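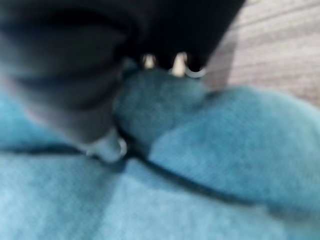

Blue fabric, close up.

2024-01-30
Water-repellent finish, Adard wash-in

Read the Adard sheet again before starting. It says the finish "renews itself" in a warm dryer and lasts 10 washes. No mention of what fabric, what detergent, how hard the water, or who did the washing. Kálmán wants to recommend it to Fullthorpe for their work jackets. I would like to see it hold up on one piece of cotton first.

Set up the same way as the December trial, except that the pieces now hang 72 hours before the first spray. In December we sprayed the morning after treatment and everything looked wonderful, and I still think we were seeing leftover product sitting on the surface. Judit disagrees. She thinks the drops behaved too evenly for that. Fine, the longer hang should help either way.

Load weight 535 g with the filler cloths in. Filler is old sheeting, washed plain, no softener. Detergent is the unscented Barta powder, same box as before, lid taped.

Untreated control wets out right away, as it should. Treated cotton beads well in the middle and badly along the hems. Kálmán calls that a pass. I don't see how. Rain gets in at seams and hems, and a jacket is mostly seams and hems once you start looking.

Treated polyester beads nicely, but so does the untreated polyester if you hold it at a steep enough angle. The spray stand has a loose wing nut and has been creeping flatter all afternoon — so any comparison between the first pieces and the later ones is worthless. Crossed those out. Redo tomorrow with the angle checked before each spray.

The Bokora finish is supposed to be the cheap alternative. Smells of candle wax and left a white bloom on the dark cloth that mostly brushed off. Beading after 2 washes about the same as Adard to my eye, but my eye knew which was which. Judit has offered to relabel the pieces so whoever scores them can't tell. Should have done it from the start.

Not writing anything to Fullthorpe yet. Kálmán has a draft with "excellent durability" in it and I've asked him to take it out.

To do: fix wing nut, cut new cotton with the hems left off half of it, ask Adard what dryer setting "warm" means. They didn't answer in December.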